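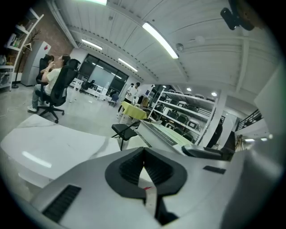 The operators at Skastberg asked that the grip fault be recorded as a safety matter as well as a lost-data matter, and this report does so.

Progress report to Irnura, Clamolo hand-held gripper project
8/18/26
By the Project Office, Skastberg

Of 824 recordings made this period, 77 were set aside. In each of these the finger stayed closed after the trigger was released. Work on the Clamolo units stopped for 10 days while the fault was traced to a worn return spring supplied by Batista.

One operator received a minor pinch to the thumb while freeing a stuck finger by hand. First aid was given and no time was lost. Operators are now instructed to switch the unit off and set it down before touching the finger.

Replacement springs have been fitted to all units in service. A further 27 recordings were made after the repair and the fault did not recur. The cost was met from the maintenance line, and no change to the program budget is requested. The spring will be inspected again in November.

Last updated: 8/18/26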